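Hultel bench: equipment plan and budget notes

Maintained by Dayana Bedoya. Purchasing contact: Flor Grajales.

Scope

This file goes with the Hultel bench configuration and records what has to be bought, replaced or held in stock to keep the arms and hands in service for one planning year. It does not cover staff time, floor space or computing. Prices are kept in the separate sheet costs.csv, which is restricted to the purchasing group.

Status: draft, open for comment until the August order.

Terms

Arm: the jointed unit from base to end flange.
Hand: the multi-fingered gripper, with its bracket and cable.
Cycle: one grasp and release, as logged by the controller.
Spare: a part on the shelf, tested and labelled. Parts on order do not count.

Planning basis

Budget lines are worked out per hand, not per arm. Arms are written off over the full life of the bench. Hands are treated as wearing parts and have their own line. The first version of this plan, by Giuliana Cuadros, put both under one heading, and the hand line was overspent well before the year closed.

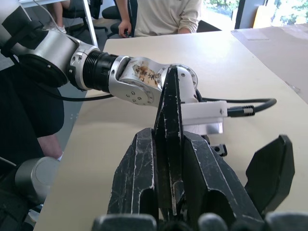 Finger surfaces are inspected every 200 hours of running time. Scuffing alone is not grounds for replacement. A finger is replaced when it fails the grip test in tests/grip.txt or when the joint has play that adjustment does not remove. Cables and connectors are checked at the same visit and charged to the hand line.

Order quantities

Finger sets: 70
Cables with connector: 100
Flange screws: 119 packs, less current stock

Finger sets come from Kostholm. Brackets are made by Groston to our drawing, revision C. Earlier revisions fit the flange but foul the cable exit and should not be reordered.

Known gaps

Delivery times for finger sets are taken from past orders and have not been confirmed for the coming year.
Freight is entered as a flat sum. Rosaura Marulanda is collecting the real figures.
The Quispe site is left out. It will need its own file if the second bench is approved.
No allowance is made for changes in exchange rates.

Changes

Send corrections to Dayana Bedoya with the line name and the old and new values. Any change to an order quantity also needs sign-off from Rosaura Carhuamaca before it is merged.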